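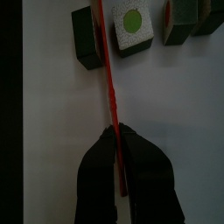

My nephew's school sent home a list of 13 approved activities for the long break in December, and "nothing" was missing from it. I checked both sides of the page.

When I was his age, nothing was most of what we did. My mother, Azucena Villalobos, ran a fabric store six days a week and had a simple policy on boredom: if you mentioned it, you swept. So we stopped mentioning it. We lay on the floor. My cousin Ulises once spent an entire afternoon trying to bounce a ball off the ceiling 100 times, and he still brings it up at weddings.

Now every empty hour has a sponsor. There is coding at 4, swimming after that, and on Friday a class in mindfulness, where children are taught to sit quietly for a fee. I asked the teacher whether they could sit quietly at home. She said it took guidance.

I don't blame the parents much. An idle kid looks like a bill coming due, and the neighbor's daughter already plays the cello. But I've seen my nephew on a day when his classes got canceled. He complained for about an hour. Then he went out back and dug a hole, and when I asked what it was for, he looked at me as if I worked for the school.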